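I've been on a school history kick all winter, and when a friend's book swap turned up a copy of The Schoolhouse at Mostyn, put out by a little outfit called Juklow Press, I grabbed it before anyone else could. It's a reading kit, I guess you'd call it: one main book, a fold-out map and a packet of reprinted report cards. I paid 20 dollars for mine, and the sticker on the back says that's the going rate.

The main book runs 445 pages, and I won't pretend I flew through them. It starts in 1839, when the town had one teacher, one stove and a roof that leaked over the older kids, and it takes its sweet time getting anywhere else. The first two chapters are mostly about who would pay for firewood. I nearly quit there. Then the girls' school opens up the hill and the whole thing wakes up – suddenly there are letters, arguments over Latin, a wonderful fight about whether sewing should count toward graduation (it did, for a while), and I was reading past midnight.

What I liked best were the report cards. They're printed on heavier stock than I expected and the handwriting has been left alone, smudges and all. One poor boy got "improving, slowly" for four terms in a row! I've had them spread all over the dining room and I keep going back to that one.
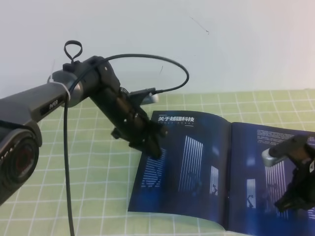
Do you need to know anything about the period before you start?

A little helps, mostly about how church schools and town schools split the money, but chapter 3 covers it well enough that you could come in cold.

The map is the weak spot. It folds the wrong way for a right-handed person, the creases are already going white, and the Plomen district is so crowded with labels that I gave up and used a magnifying glass. Also, the index skips the merchants' academy completely, even though it gets a whole chapter. I wrote my own page numbers inside the back cover.

I'd read the Grillik guide to country schools last June, and if you only want dates and buildings, that one is quicker and costs less. It's pretty dry, though. The Mostyn book has people in it, and it lets them be petty and funny and tired, which I'll take over a tidy timeline any day.

So, 8 out of 10 from me. I'd knock off less if they fixed the map. My copy goes to my sister next, minus the report cards, which I'm keeping until she asks twice.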